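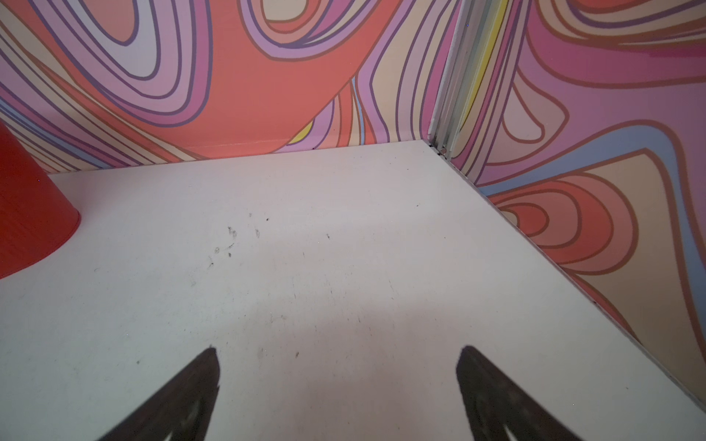
Figure 3. White table surface and swirl-patterned walls, with a red-orange conical object at the far left.

3.2 The tabletop and its surroundings

We became very fond of this corner. The Clasgate study set its tables against plain gray panels, and people who rated the layouts often told us that everything looked the same after a while. For the Jultinach series we kept the table white and let the walls do the opposite – a loud, swirling pattern that gives the eye plenty to hold on to behind the objects. The surface shows its use, with small gray scuffs and specks, and we left these marks alone. A worn table is what most workshops have, and our raters found it easier to judge distances on it than on a freshly painted one.

3.3 Upright metal holders

The holders were the most rewarding part of the set. Each has a flat bent clip in front of a rounded oval disc, and the whole piece is dark gray. 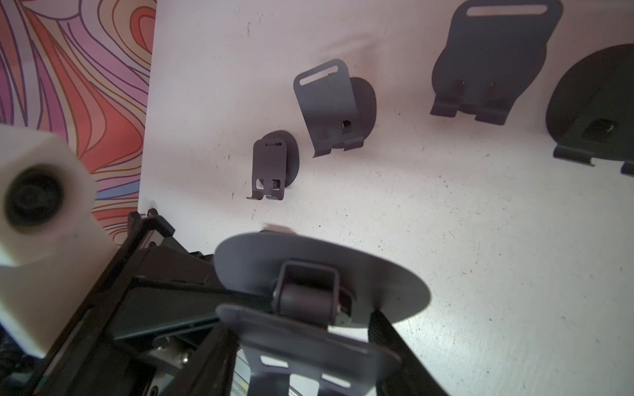

Standing pieces of this kind raise a lovely question about spacing. Set in a loose diagonal row, they overlap from one viewpoint and separate cleanly from another, and the slots and hooked feet make it possible to tell which way a piece is facing. We asked raters to sort 512 layouts by how orderly they looked. Of these, 258 were judged "tidy" by a majority, and slanted rows did far better than we had expected! Facing direction mattered more than even gaps, a result that fits well with the earlier Prarnance survey of shelf displays.

Ratings used a scale from 1 to 7, and 1897 individual scores were kept after screening. Layouts with a single object standing near a wall were scored separately in January and are treated in Section 4.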